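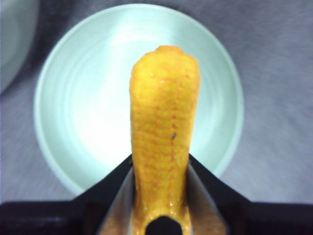
Prukalano Athletics Club – Jumps and Vault Group

Club > Athletes' pages > Diary > October 2023

It is the second week of winter training and my legs are already tired. Coach Byun has taken away my long run-up and I must jump from six steps only, with a soft pole, until he is satisfied with my plant. I understand the reason, but it is a little hard to go back to small heights when I finished the summer so well.

In the morning I did 40 minutes of easy running by the river, then drills on the grass. My left hand is still late. When I carry the pole I think about my knees, and when I think about my knees I forget the hand. Byun filmed me 2 times from the side and we looked at it together on the bench. He stopped the film where my arm was bent and said nothing, only pointed.

Da-eun Joo came over from Beline to train with us, as she does when their hall is closed. She is a better vaulter than me and she is very calm on the runway. I asked her what she looks at when she runs. She said the back of the box until the last four steps, then nothing special. I tried this. My first jump was bad, the second was better, and on the third I felt the pole roll forward under me and I landed deep in the mat. I was so pleased that I forgot to ask if the bungee was at the right height.

After lunch we had gymnastics. Rope climbing with straight legs, then swings on the high bar. My hands opened in the usual place, below the ring finger, so there is tape on them now and I am writing slowly.

In the evening I paid for my place at the Sokura indoor meeting. I also counted my steps for the whole day on my watch, 3,869 before noon, and then the battery finished. My mother telephoned and asked if I eat enough. I told her yes – rice, eggs, soup, and then rice again.

I would like to open the next outdoor season in April with the full run-up and the stiffer pole. Byun says we will talk about it after Sokura. Tomorrow is weights at nine, and I have to bring back the belt I borrowed.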